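3.2 Table items and their placement

The serving set used in the study was kept small so that each item could be named in one or two words by people who had not seen it before. It was put together from the Tinero household range and a few pieces bought in Tirnau. Boards, cutlery, trays, cloths and food slices were treated as separate classes, and a piece resting on another was recorded under both its own class and the class of its support.

Across the full set of sessions we logged 1,029 placements. Of these, 1,000 were kept for the analysis and the rest were dropped when the two sets of notes could not be matched. Cutlery lying on a board accounted for 198 of the kept placements. In this group we noted the angle between neighbouring pieces and the side on which any food slices lay, as in Figure 2.

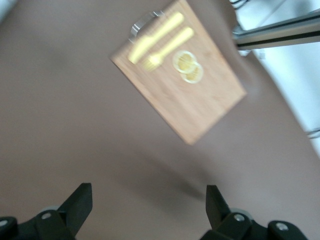
Figure 2. Yellow knife and fork on a wooden board, with two overlapping round slices beside the fork.

Knife and fork were scored as parallel when a reader would call them so without measuring. We tried a stricter rule in October and gave it up, as it split pairs that every reader had put together. Slices were scored as touching, overlapping or apart. Overlapping slices were the harder case for naming, and some readers wrote down a single item where the key had two.

Cloths were handled differently. A folded cloth was given a position and a direction, but a crumpled one was given a position only, and a cloth held off the table was given neither. Chopsticks were logged one by one, even when both belonged with the same tray, because a pair often did not lie in line. The layout below has a board with lemon slices, a fork and a knife, and a small white tray with two chopsticks.

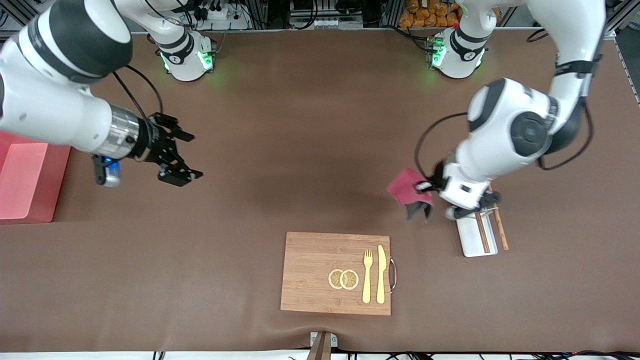

Photograph: Wanpen Ratanaporn / Flernitz

The board has a handle on one edge, and we used this edge as the reference for left and right. Slices in this layout lie on the half away from the handle and the cutlery lies close to it. Pichit Pongsiri checked the labels for all layouts of this type against the Suwannarat word list, which has no separate entry for a board with a handle. We therefore kept the plain term "board" throughout.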